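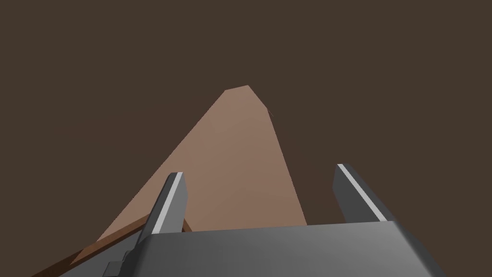 Quick one before the spring sign-up rush. How to build a rondo-to-small-game session for a U12 or U14 soccer squad, start to finish, one evening. I've run this at Tenden on the back field since November and it holds up with odd numbers.

## What you need

- Cones, two colors
- Bibs, enough for half the group
- 2 small goals (poles in the ground are fine)
- One ball per pair, plus spares behind each goal
- A watch. Not your phone, you'll end up reading texts

The bibs we use are the Clillness ones, thin but they dry overnight.

## 1. Set the grid first

Do it before anyone shows up. Square for the rondo, ten steps a side. Next to it the game field, thirty steps by twenty. Leave a gap between them or balls roll across all night.

Walk it in steps, forget the tape measure.

## 2. Warm up with the ball

Pairs, one ball, moving anywhere in the big field. Pass and go. Inside of the foot only for the first stretch, then two touches, then whatever foot they don't like. No laps. No lines.

Call "switch" and everybody leaves their ball and finds another one. Gets heads up faster than yelling "heads up".

## 3. Rondo, 5v2

Five outside, 2 in the middle. Lose it, you go in. Keep it to two touches once they settle.

What to coach, one thing per round:

1. Body open, so you can see both sides
2. Pass to the far foot
3. Move *after* you pass — this is the one they forget

If it breaks down every third pass the square is too small. Push the cones out a step and go again. Dont stop to lecture.

With eleven players run a 4v1 next to a 4v2. Works ok.

## 4. Add a way out

Same rondo, but after six passes the ball can go to a target player standing in the big field. Whoever passed it sprints to support. Defenders chase. Now it's a little counterattack and they wake right up.

Rotate the target every couple of minutes, otherwise one kid just stands there getting cold.

## 5. Small game

Even teams, no keepers. A goal counts only if everyone on the team is over halfway. Play short games, winner stays, loser rotates. If one side is running away with it, swap a player quietly and restart.

Let them play. Seriously, save your talking for the water break. I borrowed that rule from the Pratatness coaching night and it was the best thing I took home.

## 6. Finish

Easy jog, gather the cones, one question to the group: where was the space tonight? Take two answers. Done.

## Common problems

**Everyone bunches up.** Make the field wider, not longer.

**One kid never gets the ball.** Make them the target in step 4.

**Frozen ground.** Skip the sprints, stay in the rondo, more touches.

**Parents coaching from the side.** Move the grid to the far corner — teh walk puts most of them off.

Next page is the version with goalkeepers, the one we ran at Bùi. Needs bigger goals and a second coach.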